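Multichannel sound for a small installation, four speakers or eight?

Posted by Femby, January 2024

I'm putting together a sound piece for a group show in March. It is a dark room with six black boxes and recordings of my grandmother reading her old letters. I have 363 short clips and want them to play in random order, so a visitor never hears the same run twice. The gallery in Tenamden gives each artist a budget of 4,000 and my list already comes to 3,865, with four speakers on it. Would eight be worth asking for more money? Also, can a small computer run this all day without someone restarting it?

The boxes will have dividers inside for the letters.

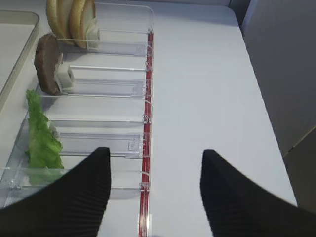 Clear acrylic tray with dividers

Wiegand

Four is enough for a small room. I showed a piece with eight once and people stood in the middle and heard mush. Put the speakers at ear height, in the corners, and turn them slightly toward the walls. Leave a few seconds of silence between clips.

On the computer: set it to start the player when the power comes on. Then the gallery staff can switch everything off at the wall at night and on again in the morning. Turn off updates and screen savers. Mine ran for 30 days like that. 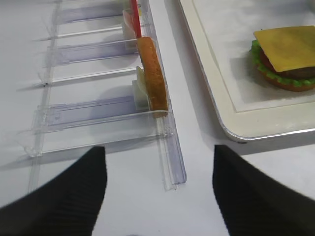
Before you install, let it run overnight at home with the full set of clips. If one file is damaged, some players stop dead when they reach it, and you want to find that out early. Match the volume of all the clips too, old tape recordings vary a lot.

Allel

Agree with four. Random will repeat clips close together though. Use shuffle if your program has it.

Femby

Thanks both, staying with four. I'll do the overnight test next week.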